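Section 6. When the arm stops short of the bottle (fault 143)

If you've skipped ahead to this section, I'm guessing your Trilliditz just quit on you in the middle of a fetch and is flashing 143 on the base panel. Mine did it too, the first week, over and over, and I wrote most of this with a notebook on my knee while it sulked. Leave the power on for now, because the log clears when you cut it and you'll want that log in step 3.

What 143 means: the arm planned a reach, started it, and then the depth reading for the target changed by more than the limit, so it froze. Clear drink bottles set it off far more than mugs or cartons do. The head camera looks partly through the plastic and gets two answers for how far away the thing is (it can't decide if it's looking at the near side or whatever is behind it). Shiny appliance doors nearby make it worse!

CAUTION: A frozen arm is still a powered arm. Don't reach past it to grab the bottle. Press the red stop on the base first and wait for the double beep. Miroslava Zeman got a good bruise on her wrist from skipping this, and she designed the elbow joint.

Before you start, pull up the head view on your tablet and park both arms in the down position, so you have a clear look at the target.
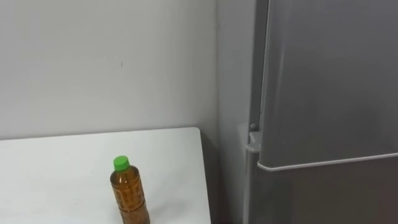
Fig. 6-1. Head view with both arms out of view. Bottle on the table, refrigerator to the right.

See how low the bottle sits in that view? The bottom of it isn't in there at all, and that was half my trouble. The software wants to find where the object meets the table, and if it can't, it guesses. I spent a whole evening blaming the fridge door before Montserrat Ortuño looked over my shoulder and asked why the head wasn't tipped down further. Well, because I hadn't tipped it!

Clearing the fault

1. Press the red stop. Wait for the double beep.

2. Move the bottle out of the way by hand and check that nothing is caught in the fingers. If the fingers are closed on something, use the release lever on the wrist. Don't pry.

3. On the tablet, open Service, then Log, then Save. Give the file a name you'll recognize later. I use the date, so my first one is called November 6, 2019.

4. Twist the red stop to release it and choose Home Arms. Stand back while they move. The left one goes first, which surprised me.

5. Choose Head, then Tilt, and lower the head until the whole bottle shows when you put it back on the table, with a strip of tabletop in front of it. If you run out of tilt, slide the bottle farther from the robot, but keep it within reach of the arm.

6. Run Depth Check. You're looking for a score of 40 or better. Mine came up way under that with the head too high.

7. Set reach speed to Slow and try one fetch with your hand near the stop.

NOTE: Depth Check takes 1,000 readings and it's slow. Go get a coffee. Don't walk in front of the robot while it's running or you'll be doing it over, as I can tell you from experience.

If the fault comes back

Try these in order, and run step 6 again after each one.

a. Turn the label toward the camera, if the bottle has one. On a bare bottle, wrap a band of paper tape around the middle.

b. Move the bottle away from the refrigerator. I know the fridge is where the drinks are, but polished and brushed metal both bounce light around, and my scores got better with every few inches.

c. Wipe the camera window with the gray cloth from the Hivamwood kit. No glass cleaner, please, it eats the coating.

d. Check your software. Version 2 raised the depth limit a little and cut way down on false stops.

CAUTION: You may find a forum post telling you to switch off the depth limit in the Service menu. Please don't. With it off, the arm will keep pushing toward the wrong spot, and it'll push the bottle, the table or you.

Still seeing 143 after all that? Send the saved log and a head view to the Gestthorpe service desk, and leave the robot on its stop until you hear back. For fault 144 (wrist overload), go on to Section 7.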